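10 Jun 2021

Kitchen cupboards, second day. Moved the crockery off the lower shelf and measured it before deciding where anything goes. Shelf depth is 300 mm, clear height 215 mm with the peg at its present setting. The next unit along is 400 mm deep but has the pipe at the back, so the extra depth is no use to me except for trays.

The old arrangement had bowls in one pile and plates in another. Both piles fitted, but reaching a dinner plate meant lifting the bowls out first. Tried a single mixed stack on the worktop instead. Order from the bottom: pale grey plate, green bowl, black plate, the white plate with the red rim, then the cream dish. The green bowl is the awkward item – it sets the height of the whole pile and has to stay low down. Washing-up is done by hand this week, as the Clevix is still draining slowly. Cleaned the filter again at lunch. No change.

Lalit Ahuja rang at four about the shelf brackets. He has 3 left from his own job and will leave them with Kiran on Saturday. I had priced the Zurnura ones, but his are the same gauge and already drilled.

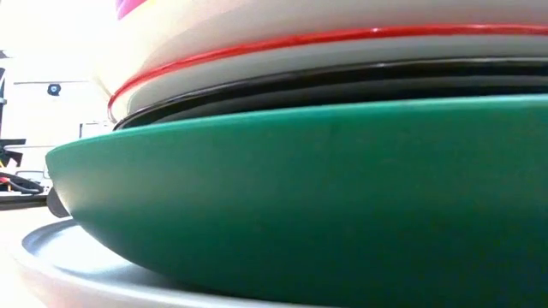
Still to do: move the peg up one hole, wipe down the shelf, refit the door. The lower hinge screw has lost its thread and needs a longer one. Kiran wants the tins in the 400 mm unit and I have no objection.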